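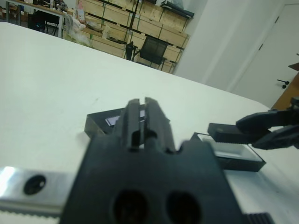
Marikar Adds Metric Timing Belts to Its Herkstead Catalog

2022-01-25

Parts distributor Marikar has added 497 metric timing belts to the catalog at its Herkstead warehouse. The belts are made by Promadard and replace an older range that Marikar stopped reordering in December.

The new listings cover passenger cars and light vans. Each one shows tooth count, pitch, width in millimeters and the engine codes it fits. Buyers can search by any of those fields or by the number printed on the back of the old belt. Old Marikar part numbers still work in the search box and lead to the matching Promadard belt where there is one.

Not every belt in the old range has a match. Marikar says 18 part numbers have been dropped, most of them for diesel engines that are no longer common on the road. Remaining stock of those belts will be sold until it runs out, with no returns except for faults.
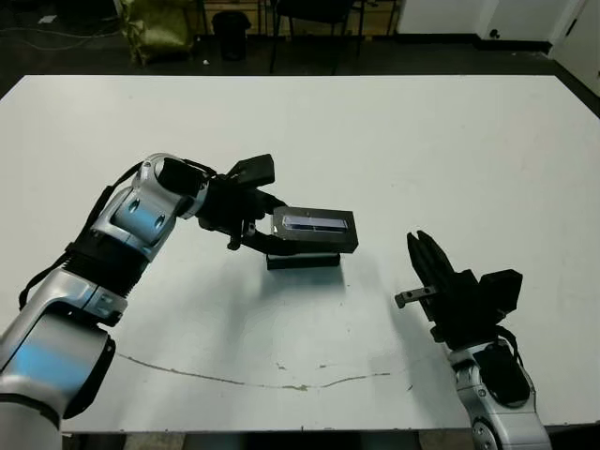 Belts can be ordered singly or in trade packs of 100. Repair shops with an account get the trade price on single belts as well — a change from the old range, where the discount applied to full packs only. Orders placed before noon ship the same day from Herkstead. Larger orders go out by pallet and take two working days.

Tensioners and idler pulleys are listed separately for now. Marikar plans to offer complete kits later in the year, using pulleys from Sotetti, which already supplies the company with water pumps. Prices for the kits have not been set.

The printed catalog has not caught up with the website. A supplement with the new belt numbers is being mailed to the first 500 trade customers who ask for one, and the same pages can be downloaded from the account section. Customers with open orders for the older belts do not need to do anything. Those orders will be filled from existing stock, and the sales desk will call if a belt has to be swapped for its Promadard equivalent.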